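Voltgate level editor gets grouped tile palette in new build
11/11/22

The team behind Voltgate, the free platform game maker, has posted a new build of its level editor. The main change is a rewritten tile palette. The old one showed every block, enemy and background object in a single scrolling strip, sorted by internal ID. The new one sorts objects into folders that the user can rename, nest and reorder, and it keeps that layout between sessions.

The base game ships with 3,344 placeable objects. In the previous build, all of their thumbnails were loaded when the editor opened. Thumbnails are now loaded per folder, when the folder is first expanded, and then held in memory until the level is closed. 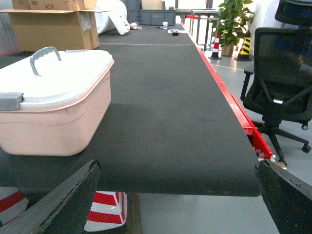
Will levels made in the old editor open in the new one?

Levels saved in the previous format open without conversion, and the editor writes the new format only when the user saves. A level saved in the new format can't be opened in older builds, so a backup copy is advised for any project shared with people who haven't updated.

Custom objects get their own section. Until now, a custom block had to replace an existing one and took over its slot in the strip, under the name of the block it replaced. Each level folder can now include a plain text file that lists its custom objects with a display name, a folder and an optional tag. The editor reads the file on load and reports the line number of any entry it can't parse. The limit is 1,000 custom objects per level, up from 296. 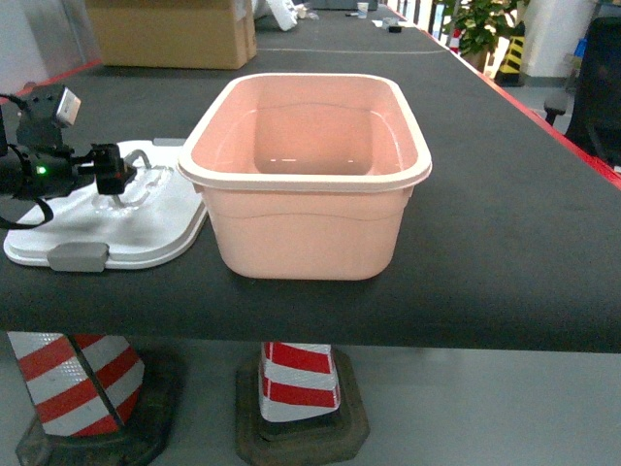

Tags can be used in the new search box, which matches display names, tags and internal IDs. Search results can be dragged straight onto the grid. Pressing Enter selects the first match.

The palette code was adapted from Vendov, a separate map tool whose source was opened in March. Its docking system came along with it, so the palette can be detached and moved to a second monitor. The layers panel and the event list still can't be detached.

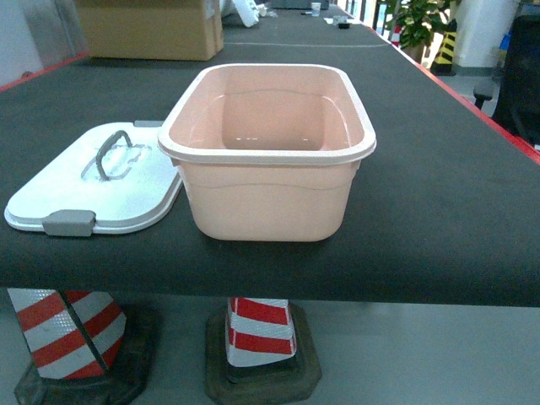

Four known issues are listed in the release notes. Folder names containing a slash are cut at the slash. Undo doesn't cover changes to the folder layout. Animated thumbnails play at double speed on high refresh rate displays. The Turkish translation, maintained under the Akgül language pack, hasn't been updated for the new menus and falls back to English there.

The sample episode, Grestdale, has been resaved in the new format and is included in the full download. The update package contains the editor only.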